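**Udcombe Era compact refrigerator, black**

The Era is the smaller of the two compact models in the Udcombe line. It is meant for bedrooms, dorms, break rooms and other places where a full-size unit won't fit.

## Details

- Finish: black
- Item number: 523
- Capacity: 89 liters
- Shelves: 2, removable
- Thermostat: dial, 9 settings
- Defrost: manual

## Placement

Set the cabinet on a hard, level floor and leave a hand's width of space behind it. The front feet screw in and out for leveling. Let the unit stand upright overnight before plugging it in, and start with the dial at the middle setting.

Do not run it from an extension cord. Keep it out of direct sun – a warm spot makes the compressor run longer and adds to your power bill.

## Care

Wipe the inside with warm water and a little baking soda. Defrost when the ice is as thick as a pencil. Don't chip at it with a knife.

Food keeps better in closed containers, and lids cut down on frost too.
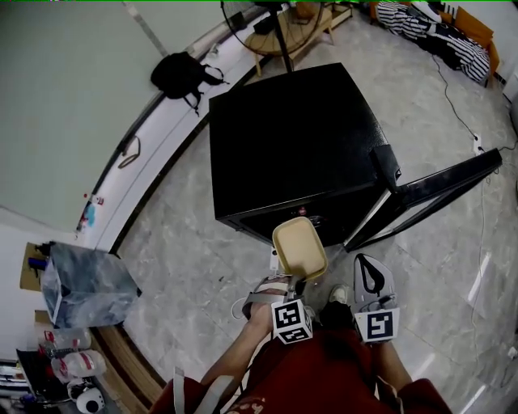 Macarena Toledo wrote in to say that the middle setting froze her lettuce on the top shelf, and that turning the dial down two steps fixed it. We now suggest the lower setting for rooms that stay cool.

## Ordering

Sold through Mercado. Spare shelves and feet are stocked at Proninthorpe and ship separately.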